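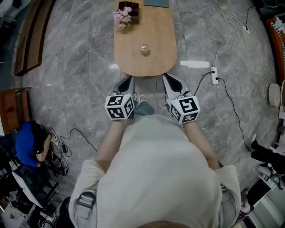
How to tidy a long table and keep it tidy

A long wooden table is very good for working and very bad for staying clean. Everybody who walks past it puts something down. I have lived with such a table for some years, and I now use a simple method. It takes me less time than making tea.

What you need: two cloths, a small box for "other rooms", and one organizer with compartments.

1. Take everything off the table. Put it on a bench or on a chair, but not on the floor, or you will step on it.

2. Wipe along the wood, from one end to the other. First with a damp cloth, then with a dry one. On rounded ends, follow the curve with your hand.

3. Choose what may come back. I allow a glass, an organizer, some flowers and one flat thing for writing. All the rest goes in the box.
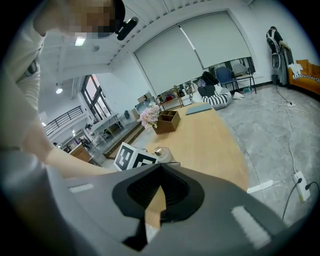 Fuentealba, 7 September 2019

4. Put the organizer back first, toward one side, and set the flowers close against it. Two things standing together look calmer than two things standing apart. Artificial flowers are fine – shake the dust off them outside the door.

5. Lay the flat thing at the far end. If it lies a little crooked, leave it.

6. The glass comes last. Keep it away from the edge, and away from the place where your elbow goes. If you drink cold water in summer, use a coaster, as bare wood takes rings quickly.

7. Empty the box the same evening. I skipped this step all through March and had three full boxes.

If the wood feels rough after wiping, wait until it is fully dry before you put on any oil. I leave mine 72 hours, with the window open when there is no rain.

Irfan Hartono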